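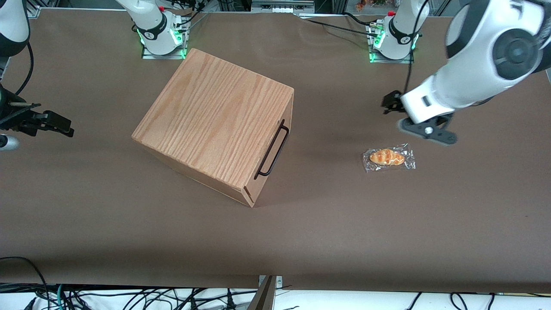 Using a Wooden Bread Box Well, and Keeping It in Good Shape

By Natalia Cuautle
May 25, 2023

1123 shares | 30 comments

A wooden box with a lid or a drop front is one of the easier ways to keep bread, rolls and wrapped pastries off the counter. It takes up some room, it needs a little care, and it works better for some foods than for others. Most of what follows I learned from using the same box for years and from repairing a second one that had been treated badly.

What to keep in it

Crusty bread does well in a wooden box. So do dinner rolls, bagels and plain muffins, as long as you eat them within a few days. Individually wrapped croissants and sweet rolls can go in as they are. Leave the wrapper sealed until you want to eat the pastry, and go by the date on the package.

Anything with cream, custard, meat or soft cheese belongs in the refrigerator. A box on the counter is at room temperature no matter how thick the sides are.

Don't put warm bread in the box. Let a fresh loaf cool all the way on a rack, two hours at least for a big one. Steam from a warm loaf settles on the underside of the lid and soaks into the wood, and you will have mold by the end of the week.

Keep fruit somewhere else. Bananas make everything in the box smell like bananas.

Wrapped or unwrapped

Soft sandwich bread can stay in its bag. A crusty loaf is better in paper or a clean cotton towel, cut side down. If you put it in plastic the crust goes leathery overnight.

Pastries from the bakery counter that come in a paper sack will dry out fast. If you won't eat them the same day, wrap each one on its own and freeze them. To bring back a plain croissant, thaw it on the counter, take off the wrapper and put it in a 300-degree oven for five minutes. The microwave makes it limp.

Check the back corners of the box every time you add something. Small wrapped items slide behind the loaf and get forgotten. I keep the small ones in front.

Where to set the box

Pick a spot away from the stove, the dishwasher vent and direct sun. Heat dries wood out and steam swells it, and veneer will start to lift at the edges if it gets much of either. The top of the refrigerator is a common choice and a poor one on most models, as it tends to be warm.

Leave a little space behind the box so air can move. If yours has a slot or gap in the side, don't push that side up against the wall.

Cleaning the inside

Empty the crumbs once a week. Turn the box over the sink and tap it, then get the corners with a dry pastry brush. An old soft toothbrush works for grooves and slots. Crumbs in the corners bring ants and pantry moths.

Once a month, wipe the inside with a cloth dipped in equal parts white vinegar and warm water and wrung out hard. The cloth should be damp, with no drips. Wipe along the grain, then leave the box open until it is fully dry. Mine takes an afternoon in summer and all night in January.

Never put the box in the sink to soak. The one I had to repair had been soaked, and the bottom panel had cupped so badly it wouldn't sit flat.

If you find a spot of mold, throw out any bread that was in the box. Scrub the spot with undiluted vinegar, wait an hour, wipe it off and dry the box completely. If a stain is left, sand it lightly with 400-grit paper, but only if the wood is solid. Veneer is thin and you can go through it before you notice.

Cleaning the outside

A barely damp cloth is enough for most of it. For greasy fingerprints around a handle, add one drop of dish soap to the cloth, then go over the area again with plain water and dry it.

Metal handles need very little. Wipe a painted or coated wire handle with the same cloth and skip the scouring pads, which scratch the coating and let rust start.

Tightening a loose handle

Most small handles are held by screws from inside the panel. Hold the handle still with one hand and turn the screw until it is snug, then stop. Too much force will crush the wood under the screw head.

If the screw just spins, the hole is worn. Take the screw out, dip 3 wooden toothpicks in wood glue and push them into the hole. Snap them off level with the surface and let the glue dry overnight before you put the screw back.

Work on top of brown kraft paper or a flattened grocery bag. It protects the table and catches glue drips, and you can fold it up and throw it out when you are done.

Gluing down lifted veneer

Work a little wood glue under the loose edge with a piece of stiff card. Press the veneer flat, wipe off what squeezes out, and cover the spot with wax paper. Set a heavy book on it until the next day. Do this as soon as you see the edge lifting. Once a piece breaks off and gets lost, matching the grain is a nuisance.

Oiling

Unfinished solid wood can have a thin coat of food-grade mineral oil on the outside twice a year. Leave the inside bare. Cooking oils turn sticky and start to smell. A box with a factory finish doesn't need oil at all.

Last updated by Guilan Shen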